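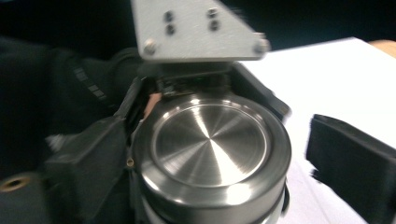
A stainless-steel canister with a recessed lid and a thick rounded rim.

Kitchen canister

A kitchen canister is a lidded container, usually cylindrical, used to keep dry goods such as flour, sugar, coffee and tea. It differs from a jar mainly in being opaque, and from a tin mainly in price. Canisters are commonly sold in sets of graduated sizes, the smallest of which ends up holding rubber bands.

Materials

Early household canisters were made of tinplate, often painted. Ceramic and glass versions followed, and stainless steel became a common choice in the twentieth century. Steel does not chip or let in light, though it does dent and it records fingerprints faithfully.

Lids

Friction lids sit inside or over the rim and rely on a close fit. Clamp lids use a wire bail and a gasket. A recessed lid sits below the rim, which helps when stacking and also collects whatever is spilled on it. Some metal lids carry a spun finish of fine concentric marks. Under a kitchen light these throw a starburst across the disc - an effect much admired in shops and seldom mentioned again.

Capacity

Makers state capacity in milliliters, with 700 and 1,000 being usual for coffee and sugar. The Lamholm range, introduced by the housewares firm Zawadzka, came in 3 sizes, none of which held a full standard bag of flour. A fourth was added after letters from customers. The rival Stiven line avoided the problem by not stating capacity at all.

Labeling

Opinion is divided. In her handbook The Murville Pantry, Nilmini Selvanayagam recommends a label on every opaque container, with the date of filling. Rhys Brunton, reviewing the book, held that a cook ought to know salt from sugar by weight. A later printing of the review carries a correction to his recipe for shortbread.

See also: Biscuit tin; Bread box; Tea caddy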